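发件人：Chiyo Noguchi
收件人：后厨与配餐同仁邮件列表
主题：Re: 机器臂进洗碗间以后，班怎么排
日期：2026年4月12日

各位好：

前几天一直想回Kohei的信，结果每天下了班坐到电脑前就犯困，拖到今天才写，先跟Kohei说声抱歉。信会长一点，大家可以泡杯茶慢慢看，没空的直接跳到后面关于排班的那一段也行。

先把他的原信贴在下面，免得后来加进列表的几位翻不到。

> Kohei Shibata 写道：
>
> 大家好，我是Govatlow食堂的Kohei。我们这边听说Maruyama食堂的回收台从去年10月开始用Ceruvby的机器臂收碗碟，厂里也有意让我们跟进。开会的时候讲得都很顺，什么节省人力、减少弯腰，可是我们洗碗间的几位阿姨听完脸色都不太好看，散会以后有人直接问我，是不是干到合同期满就不用来了。我答不上来。
>
> 所以想请教已经在用的同仁三件事。一，你们的人有没有变少，少的那几位去了哪里？二，机器臂和人站在同一个台子旁边，到底谁听谁的，出了岔子算谁的？三，年纪大一点的同事学不学得会？
>
> 不用写得很正式，想到什么写什么就好。宣传册我已经有三本了。
>
> Kohei

Kohei，你最后那句我看了笑出声来。宣传册我们也有，现在垫在消毒柜的脚下面，刚好能放平。

我在Maruyama食堂的洗碗间做领班，我们这边中午一餐连盘带碗大概要收三四轮，最忙的时候回收台前面的队会排到自动贩卖机那里。以前的做法大家都知道，一个人站在水槽边，左手接托盘，右手把筷子勺子叉子挑出来，剩菜刮掉，碗碟按大小分开，再往洗碗机的筐里码。一站就是两个多小时，腰和手腕最吃亏。Nanami Chiba在这个位置上站了好多年，右手腕常年贴着膏药，她自己说闻着薄荷味才有上班的感觉。

机器臂装好以后，接管的是其中一段：把台面上的碗碟夹起来，放进筐里。听着简单，可是头一个月我们差点想把它退回去。碗里留着勺子的，它要先把勺子取出来再夹碗；碗和底下的碟子叠在一起的，它得分辨那是一件还是两件。我们有一批颜色很亮的橙色餐具，是给轻食窗口用的，客人吃完习惯连碗带碟一起端回来，餐具就搁在碗里，这个组合最让它为难。Ceruvby派来的工程师Takumi Higuchi在我们水槽边待了好些日子，跟着Nanami一起上中班，她怎么拿，他就怎么记。

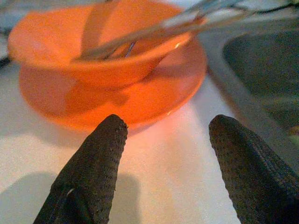
水槽旁的台面，橙色碗碟，餐具还在碗里

有一件小事我印象很深。Takumi一开始要求我们把所有碗都摆在贴了胶带的格子里，间隔还要一样。Nanami照做了两天，第三天跟他说，小伙子，你让我摆得这么整齐，我自己早就顺手放进筐里了。Takumi当时脸都红了，回去改了好几次，后来胶带就撕掉了。我讲这件事是想说，Kohei你们那边如果真的要装，一定要让天天站在那个位置上的人从头参与，不要等装好了再叫她们来“接受培训”。她们晓得的东西，图纸上是没有的，比如哪种碗底容易吸在碟子上，哪一种碟子湿了特别滑。

好，下面按你的三个问题来答。

第一，人有没有变少。洗碗间原来22个人，分早中晚三班，现在名册上还是22个人，一个没减。不过我不想把话说得太漂亮，有两点要讲清楚。一是今年本来有人要退休，名额会不会补，上面还没给准话，我催了两次。二是班上的工时确实变了，中班水槽边从3个人变成2个人，多出来的那个人轮流去备餐间帮忙切配、摆小菜。有人喜欢，觉得总算不用一整天泡在水汽里；也有人不喜欢，Shota Kawaguchi就跟我抱怨过，说他在洗碗间好好的，到了备餐间又变回新人，什么都要问，连保鲜膜放哪里都要问。我觉得他讲得有道理。调岗这件事，管理的人看着是挪一格，本人是要重新学一遍的，所以我们后来定下来，去备餐间的头一个月固定跟一个师傅，不能今天这个明天那个，时薪也不能因为“还在学”就往下调。这一条是我们自己争来的，建议你们也先谈好再签字。

第二，谁听谁的。规矩是人听人的，机器听人的。台子旁边有停止按钮，谁都可以按，按了不用写检讨。我特意把最后这句加进了班组守则，刚开始大家都不敢按，怕影响进度被说，有一次眼看着一只碗要歪，三个人站在那里你看我我看你，结果碗还是摔了。摔碗的账也要事先讲明白：机器臂经手的破损单独记一本，不算进个人的破损率。我们装好后的第一个月，那本账上记了43件，后来慢慢少了，可是到现在也没有哪个月是零。Kohei，如果有人跟你保证不会摔，你请他来我们这里吃顿午饭，坐在回收台旁边那张桌子就行。

还有一点跟这个有关。机器臂的节奏是均匀的，人不是。高峰的时候它还是那个速度，后面的碗就堆起来，站在旁边的人自然会着急，伸手去帮它拿，这最危险。我们现在的做法是高峰那段时间人直接接手一边台子，它做另一边，中间空出一段，手不往那边伸。效率表上不算好看，不过大家心里踏实。

第三，年纪大的同事学不学得会。学得会，而且学得不比年轻人慢，前提是教的人肯慢慢讲。操作面板原来是英文的，字又小，我们要求Ceruvby换成大字，按钮旁边贴了我们自己写的小纸条，像“再来一次”“放下”“别动了我来”。Nanami现在是中班的组长，机器臂早上开机检查都是她做，她还给它擦夹爪，擦得比擦自己的眼镜还仔细。她的手腕好一些了，膏药还是贴，她说习惯了。

当然也有没想到的变化。以前几个人挤在水槽边，手上忙，嘴也不闲，谁家孙子考试，谁家楼上漏水，两个小时就这么聊过去了。现在少站一个人，中间又隔着那台机器，说话要提高嗓门，说着说着就不说了。头几个月我总觉得洗碗间哪里不对劲，过了好久才想明白是安静了。这个在哪张评估表上都没有格子可以填。我们后来把收工后的茶歇延长了一点，算是补一补，可是跟从前到底不太一样。我不是说机器不该装，腰不疼了是真的，我只是希望你们谈的时候把这一项也放到桌面上。

另外，Tilorier那边的供餐点好像也在谈类似的设备，如果列表里有Tilorier的同仁，很想听听你们是怎么跟厂家谈维护时间的。我们目前的维护都排在早班开始之前，意味着有人要提早到，这段时间算不算加班，我们吵了很久，最后是算了。

Kohei，如果你们那几位阿姨愿意，可以挑一天中班过来看看，不用带领导，就她们自己来，让Nanami陪着走一圈，想问什么问什么，她们之间讲话比我在信里讲管用得多。来之前跟我说一声人数，我好去借胶鞋，码数也请一并告诉我，上次有客人穿着大两号的鞋子在地上滑了一下，把我吓得不轻。

我们的班组守则和调岗约定我请Shota整理成一份文字稿，谁需要就单独回信给我，我转过去，就不往列表里塞附件了。

天气忽冷忽热，大家下班出去记得加件外套，洗碗间里出来一身汗，风一吹最容易着凉。

Chiyo Noguchi
Maruyama食堂 洗碗间

附：Kohei，上回你问的那种防滑地垫，我去仓库看过了，标签磨掉了，型号认不出来。等问到采购再告诉你。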